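Ingvild Lundgren
A thread on the small pains of working at a desk, and what I changed after moving to Skodgate 1/13

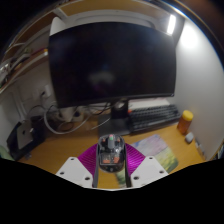

Photo: Ingvild Lundgren

2/13
I translate manuals for a living. In October my right wrist began to hurt every evening. I thought it was age. My sister thought it was the way I sit, and she was more right than me.

3/13
First I looked at the mouse, of course. I have tried a vertical one, a very small one and one with a ball. Each was nice for a few days and then the pain came back in a new place.

4/13
So I wrote down for 6 days what my hands do. The result was a bit embarrassing. I click for things which the keyboard can do in one second. Copy, paste, next field, close window.

5/13
I learned 3 shortcuts in the first week. Only three! One to jump between words, one to switch windows, one to search in the document. Please do not start with a list of 100, you will forget all of them by lunch.

6/13
Second thing, the chair. Mine was too low, so my shoulders went up to my ears when I typed. I raised it and then my feet did not reach the floor well. An old dictionary is now my footrest. It is a good dictionary but nobody has opened it since I was a student.

7/13
Third thing, the elbow. I had the mouse too far to the right, because my keyboard has a number part that I almost never use. I bought a shorter keyboard from Alell. My arm stays close to my body and the shoulder is thankful.

8/13
Somebody will ask about wrist pads. I used one from Gunn for a month. It is soft, but I was resting on it also while moving, and for me this was worse. Now I use it only in the pauses.

9/13
About pauses: I put a kitchen timer in the other room. When it rings I must stand up to stop it. A timer on the phone does not work, I just press it away and continue the sentence.

10/13
My colleague from Sarach switches the mouse to her left hand every second day. I tried it. I was so slow that I wanted to cry, but for reading and scrolling it is fine, and I still do it in the mornings.

11/13
What did not help me: a glove, a cream, and squeezing a rubber ball during meetings.

12/13
I am not a doctor. If your fingers are numb at night, go to one, please. I waited too long with that and I do not recommend it.

13/13
Tomorrow I have 200 pages about a dishwasher to check. If you have a shortcut that saved your hand, write it under this post. I read all the replies, also the long ones.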